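Resizing the swap partition on the Stornberg box

Posted November 23, 2019

The machine is a secondhand Stornberg that I use for backups and for a small Grokia instance. It has been up since June. On Tuesday night the kernel killed the Grokia indexer for lack of memory, and the nightly backup failed a little later when it tried to read the index lock.

The log had 300 near-identical lines from the out-of-memory handler. The useful one gave the resident size of the indexer at the time it was killed, 2195 MB. The configured cap is 1778 MB. The cap applies to the heap only and does not cover the file cache that the indexer maps for itself. This is in the manual, in a footnote to the section on containers.

The installer had made a swap partition of 512 MB. I never changed it. With 4 GB of RAM and two services running, that left very little room once the backup started compressing.

I considered three fixes. More RAM was the obvious one, but the board takes a module type that now costs more than I paid for the machine. Moving the indexer to another host would work, and would also mean redoing the firewall rules, which I did in a hurry the first time and did not write down. That left swap. 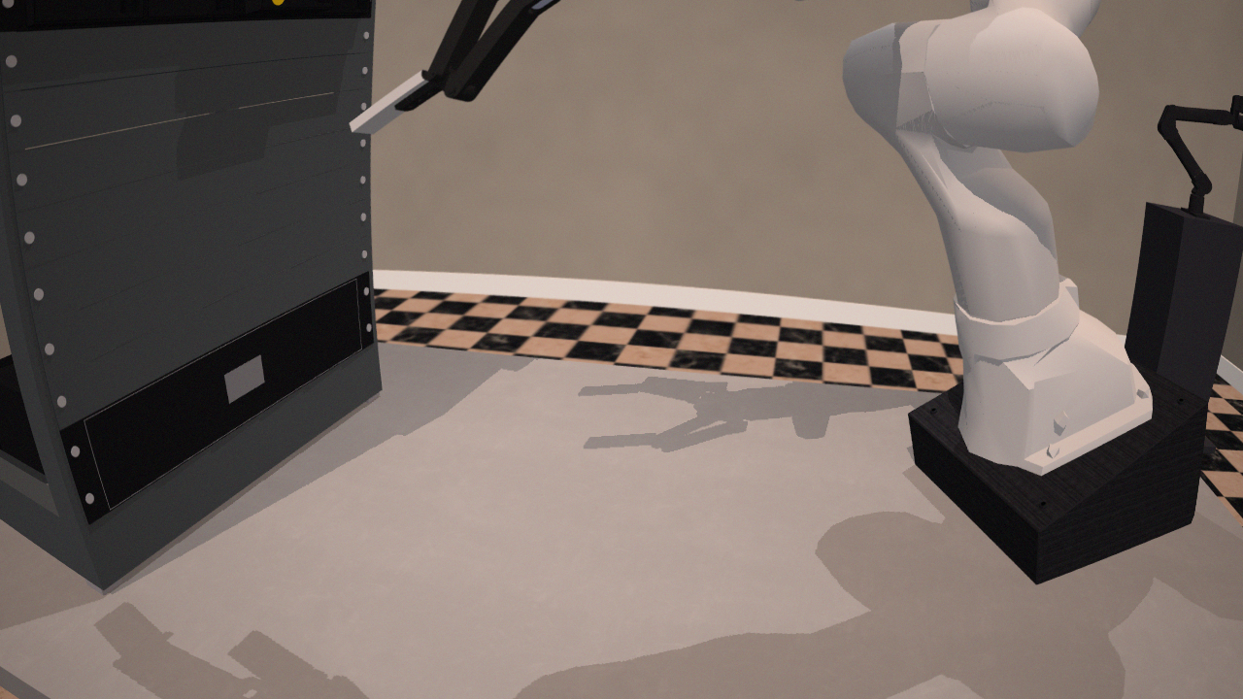 Jarmila Beneš wrote in to say that I should skip the partition entirely and use a swap file, as the speed difference on a current kernel is too small to measure and a file can be resized without touching the partition table. She also asked why the indexer and the backup run at the same hour.

Both points are fair. The second has no good answer. The two timers were set up months apart and both got the default.

I went with the file. The steps were: turn off the old swap, allocate a 4 GB file with dd, set the mode to 600, run mkswap, turn it on, then edit fstab. I used dd because the file system is an older one and fallocate can leave a file there that swapon refuses. Writing it out took less than a minute. The old partition is still in place and unused. I may fold it into the root volume at some point.

I lowered swappiness from 60 to 10. The indexer is slow to recover once its pages have gone to disk, and I would prefer the kernel to drop cache first. The backup timer now starts two hours after the indexer.

One side effect: Tistolard, the monitoring agent, reads the swap total once at startup and keeps it. After the change it reported usage above one hundred percent and sent me mail every five minutes until I restarted it. Josefien De Smet has an open bug report for this with a patch attached. The patch applies cleanly to the version I run.

Three nights of backups have finished since then. Peak swap use was 640 MB, during compression. The next job is the firewall rules.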